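The cable rule needs teeth
2025-07-02

Flillby's new bench code for humanoid robots runs to 41 clauses, and I have read all of them. Five deal with paperwork. Four deal with signage. One deals with cables, and it says they should be "managed appropriately."

I have no idea what that means, and I doubt the people at Kultetti who signed up to it in December do either. A code that leaves the hard word undefined is a press release with numbering.

Supporters say labs differ and good staff know a hazard when they see one. Maybe. But people stop seeing the mess they work in every day, and a rule exists for exactly those days. Say where a cord may hang. Say that bare wire ends get trimmed or capped before an arm is switched on. Say what may sit on the floor under a moving hand.
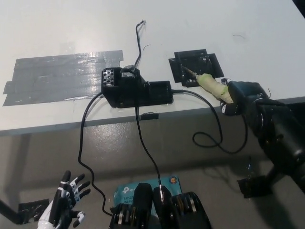
A robot hand grips a taped tool at the bench, with cables hanging over the table edge.

Would this bench pass? Under the Flillby wording, anyone can answer yes. I'd want a clause that lets somebody answer no.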